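Washing Dog Beds and Blankets

Shake blankets outside before they go in the machine. Dried mud and loose hair come off far more easily dry than wet. A stiff rubber glove lifts whatever is left – wipe in one direction only.

Wash on warm with half the usual detergent and skip the fabric softener. Run a second rinse for older dogs with thin coats. 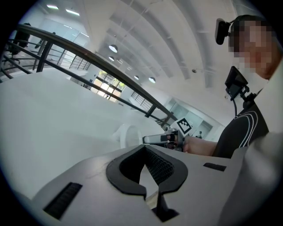 Dark athletic shirt with white stripes on the shoulder.

Foam beds should not go in the dryer. Stand them on edge in the shade for 12 hours, then turn them over.

Clean the lint screen after each load. At the Girnier shelter we wash 70 blankets a week in May, when the coats are shedding, and empty it twice per load.

Olga Godinho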